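4.2 Sorting out the white parts

Most of the trouble our households reported with the Lomell kit came well before anything was joined to anything else. People opened the carton, spread the pieces over the nearest clear surface and found themselves looking at a good deal of white: white tubes, white panels, white fittings, with very little in colour or finish to tell one from its neighbour. We had grouped the complaints by step number to begin with, and it took us longer than it should have to notice that so many of them belonged to the sorting. Of the 272 comment sheets that came back, the warmest and the crossest were often about the same few minutes.

Figure 5. Parts of a tube-and-panel kit during assembly. (a) Large white piece with rounded edges, held up near a long pale pole.

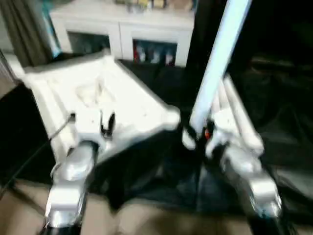

Tracey Heywood
Corresponding author, household furnishings and instruction design

The broad piece in Figure 5(a) is the sort people tended to reach for first, and we can understand why. It is big, it has a roughly triangular outline and it gives the hands something to hold on to. Its upper surface carries faint ridges and shallow recesses, and our readers were inclined to treat any mark of that kind as a clue to which way up a part should go. Sometimes that served them well. Esben Eskildsen, who looked after the kitchen-table sessions with me, kept a tally of the times somebody turned a panel over, thought about it and turned it back again, and we came to think of that little pause as a useful sign that the drawing had let them down.

Tubes are another matter. They look alike from a distance, and the end is usually where the eye has to go. In Figure 5(b) two of them lie side by side on the dark cloth, each finishing in an open, slightly flared socket — a small thing, but easy to draw and easy to find by touch. The Sedell leaflet shows its tube ends in a separate box beside the parts list, and several people told us they would have liked the same here.

Figure 5. (b) Two loose tubes on the table beside a triangular assembly of white tubing and a flat plate.
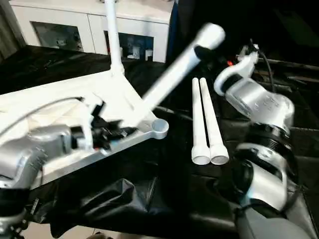

4.3 Wording of the revised leaflet

We kept the number of steps as it was and changed only the names of the parts. "Panel A" became "large panel", and each tube is now named by its end.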